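Two weeks with the Pronico bench service, part one

January 2022
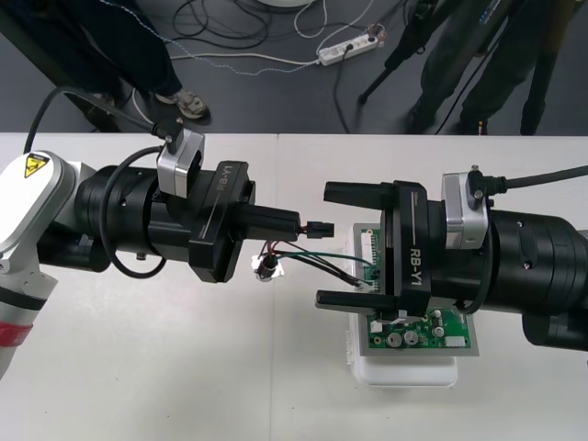 So I finally caved and signed up for the Pronico trial. For anyone who missed my October post, this is the service where they bring a two-arm robot to your shop, set it up on a table, and you pay by the shift while it learns whichever fiddly job you've been dreading. Mine was wiring. We do small batches of controller boards at Wesness, and every one of them needs a little harness plugged in before it goes to test, and I am so tired of plugging in harnesses! What sold me was having two hands on the job. The left gripper closes on the little black plug with the red, black and green wires trailing off it, while the right one has its long fingers straddling the green board, up on a white plastic container. I do it pretty much the same way with my own thumbs, only with more swearing.

Setup first. The quote said 2 hours and it took us closer to a full morning, mostly my fault for not clearing a path from the loading door. You need a good flat table and more power outlets than you think. I'd buy a longer power strip before they show up. They also want you to pick one job and stick with it for the whole trial, and I'd listen to them on that. I tried to sneak in a second board type after lunch and we lost the rest of the afternoon going back over where everything sits.

The grip is better than I expected. I was braced for crushed plastic and I haven't thrown out a single connector housing. Wires are another story. A stiff harness is fine, but the soft ones flop all over the place, and if a wire ends up lying across the header you have to stop and move it out of the way yourself. Araceli Tovar, who runs test for us, started taping the loose part of the harness before it goes on the table and that helped a lot. (She would like it known that she suggested this on the first day and I ignored her.)

Speed is where you have to be patient. I can do a board in 20 seconds when I've had coffee. The arms take a lot longer than that, and the first few days you'll stand there with your hands twitching. By the end of the first week I'd quit watching and was getting my paperwork done, so there's that.

Now the money. The trial package is six shifts, and there's a 30 day window to use them up - please read that part, I nearly missed it. Support comes out of the Uvcombe office and they pick up the phone, which I can't say for the last outfit we used. The manual needs work, though. The section on teaching a grip sends you to a chapter that isn't in there.

I also got a price from Đinh for a single-arm kit you buy outright. Cheaper over a couple of years, no question, but you'd have to build a fixture for every board, and I don't have anybody here who wants to build fixtures. If you run the same product all year long, go get their quote too.

I've got two shifts left and I'm going to spend both on the soft harnesses, with Araceli's tape. Part two goes up once those are done. If you've tried the Pronico people on anything with ribbon cable, leave me a comment, I'd love to know how you held the cable still.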